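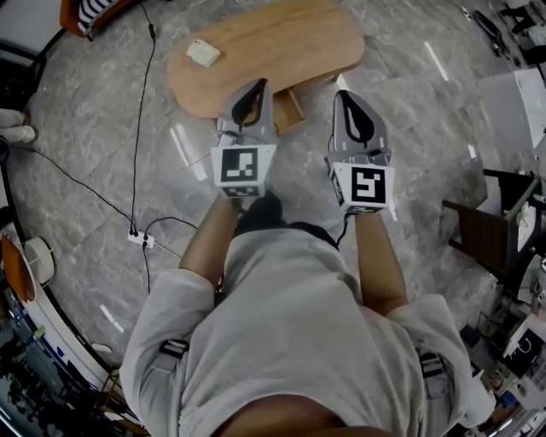 Start with servicing, get to the new stuff after. Most people in the room own at least one mechanical watch they've never had opened. Ask for hands. Then the Solberg diver, mine, bought used, ran fine for years and then started losing 6 minutes a day. Point about working position: forearms out in front, both hands pointed toward the table, same as on the screen. A proper watch bench is way higher than that though, nearly up to the chest, so your elbows rest and your back doesn't go. Say it slowly, everyone gets this wrong at home.

Cost next. Local quote for the Solberg was $610, full service, gaskets, pressure test. Sending it back to the maker was $945 plus shipping. Went local. Don't name the shop unless asked.

What you get for the money — movement apart, cleaned, oiled, back together, regulated. Regulated in five positions, explain positions (dial up, dial down, crown in three directions). Pass the old mainspring around. GET IT BACK.

Now the Prarkia. Hand-wound, thin, no date. Colour of the dial is the whole reason I bought it, be up front about that. Power reserve is fine for a weekend if you wind it fully before you leave work. Crown is too small, mention my thumb. Elsa Kristiansen wrote the long piece on this movement, read out her bit about the click spring, its on the yellow card.

Amus vs Clandex, keep short, people will argue. Amus has the better bracelet. Clandex has the better lume and a clasp that pinches. Both quartz-priced when they're on sale. If somebody brings up resale just say I don't know, I've never sold one.

Magnetism — nearly forgot. Phone cases, laptop lids, speaker on the night table. Watch suddenly running fast, check that before paying for anything. Compass demo if theres time. Skip if we're past 8:30.

Questions. Strap table stays open til 9. Next meeting is in May, same room, bring something hand-wound.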